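I have been meaning to write up the letters from the Zumcombe sale since March, and now that the evenings are long again I have run out of excuses. It was lot 624, a shoebox of family papers tied up with kitchen string, and I had gone there for something else entirely (a map, which went for far more than I could spend). The letters cost me 169 dollars, and I carried them home on my lap like a cat.

Most are from a young clerk who worked for a shipping office called Dawber, writing home to his mother in the 1880s. He signs only with an initial, and it took me two weeks to decide it was a T and not an F. He worries about his boots. He worries about the price of coal, and whether the dog is being fed from the table, and in one letter he breaks off to say that the lamp is smoking and he will finish tomorrow. The next line is in different ink, and he has forgotten what he was saying!

My favorite runs to four pages, written first across and then turned and written again over the top, to save on postage. I read it with a ruler under each line and got through it in three evenings. He had been asked to count a cargo at Haltent and came up with 3,673 sacks, against a higher number on the bill, and you can feel how frightened he was to say so. I still don't know what came of it, as the next letter is all about a cousin's wedding.

The paper is in decent shape apart from the folds. I have moved everything into flat sleeves from Navent and penciled a number on each sleeve, never on the letter. If anyone reading has come across Dawber letterhead with a small anchor at the top left, please do write to me. I would love to compare.
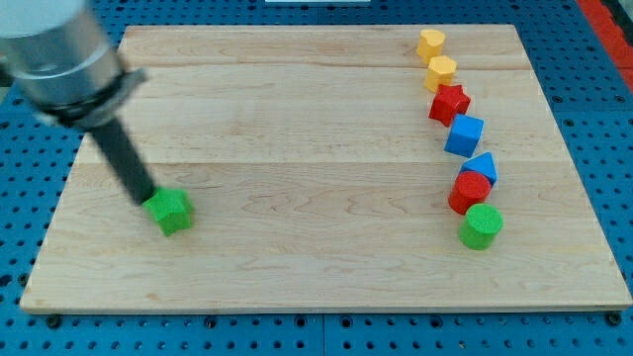
Green hexagonal block on a pale maple board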